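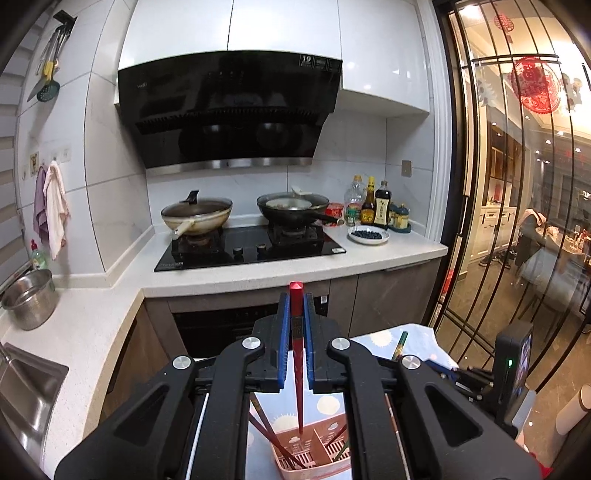
The author's name: T. MacLeish

Home Modules Handouts Timetable Library Contact

Rillidlow Institute
Handheld Gripper Work in Domestic Kitchens: Rules of Good Practice
Handout 8, revised Sep 21, 2025

1. Scope

These notes apply to all students who record handling tasks with hand-held grippers in a kitchen that is in ordinary household use. They supplement the general laboratory rules and do not replace them. Work carried out in the Windside teaching flat is covered by its own sheet, which must be read separately.

The task set for this part of the module is the sorting of chopsticks at a table. It has been chosen because the items are thin, light and easily turned, and a poor grip shows at once.

2. The household comes first

A kitchen remains a kitchen during recording. Pans stay on the cooktop, food stays on the counter and coats or clothing stay on chairs unless the householder wishes to move them. Students shall not tidy a room to make it look like a laboratory. A patterned tablecloth is acceptable and should be left in place.

Written consent must be obtained before the first recording. It must name the rooms that may be visible, including any seen through a glass door. Post, medicines and family photographs are to be put out of view by the householder.

3. Gas, heat and water

3.1 All burners shall be off before a gripper is switched on.
3.2 Lidded pans on the cooktop are to be treated as hot until checked.
3.3 No gripper, battery or display unit may be placed on the cooktop or beside the sink.
3.4 A second gripper that is not being used shall lie flat on the table, well inside its edge.

4. Contact with eating utensils

Gripper pads touch surfaces that later touch food. Pads shall be wiped before each session with the cleaner supplied and allowed to dry. Every chopstick handled must be washed before it is returned to the household, even if it was lifted only once. Where possible, students should bring the Clutard utensil set and leave the family's own in the drawer.

The ribbed blue pads are to be inspected for cuts and lifting corners. A damaged pad is replaced, and its partner with it.

5. Holding and placing

5.1 Close the jaws on the upper part of the chopstick, with the thin tip pointing down.
5.2 Hold it upright and pause before moving over the basket.
5.3 Lower into the chosen compartment. Do not drop.
5.4 If the chopstick turns between the pads, open the jaws over the table and begin again. The failed attempt is kept and marked as such.

6. Records

Each session is entered under its own number in the module log. The entry states the utensils used, the state of the pads and any departure from these rules. Entries are closed on the day of recording. Logs for the present group will be read in January.

3319 views | Shares: 8 | Comments: 2

Comments

mod2_student: Does 4 apply if the chopsticks are going straight into the dishwasher afterwards?

windside_tech: The dishwasher counts as washing. Please still wipe the pads first and write it in the log.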